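Main page | Contents | Recent changes | Random article

Vovier (robot arm)

Vovier is a robot arm built in a shared workshop in Meketport by Heloísa Brito and Lalit Agarwal. It is a bench-mounted machine with a two-finger gripper and a small camera at the wrist, and is used mainly for handling light plastic parts and trays. The design is maintained by its two builders and is not sold commercially.

History

Brito began the project as a replacement for a hobby arm whose base joint had worn out. Agarwal, a fellow member of the Plolten workshop, joined in March to write the control software. The first version used a suction cup, which was abandoned after repeated trouble with curved and dusty surfaces. The present gripper was fitted during the second rebuild.

Design

The arm has 6 joints and a reach of 900 millimeters. Its links are cut from aluminum tube and joined by printed brackets. The controller, known as the Mittal board, was laid out by Agarwal and sits in a box under the bench. It reads the joint sensors and limits the motor current when a finger meets resistance.

The gripper consists of two black fingers carried on linkages and fastened with screws. It opens to 145 millimeters. Objects wider than this must be taken by a wall or rim, a method the builders call edge holding. The wrist camera faces along the fingers, so that the tips remain in view during an approach. 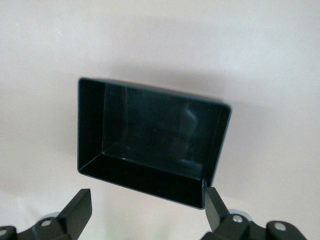

Black plastic tray and the two gripper fingers, viewed from the wrist camera. The right finger is in contact with a corner of the tray.

Tray handling

Open trays are the standard test object for the arm. Glossy black plastic presents a known difficulty, as reflections on the inner floor can be mistaken for edges by the vision software. Brito's later version of the program follows the outer rim instead and ignores the interior. A plain, light background is recommended for calibration.

A tray held at one corner may tilt under its own weight. The software estimates the angle from the long sides of the rim and corrects the wrist before the tray is set down. A full calibration uses up to 16 positions.

See also: Edge holding; Mittal board; Plolten workshop

Contact | Copyright Meketport Workshop Encyclopedia | Page last edited June 19, 2026 | Back to top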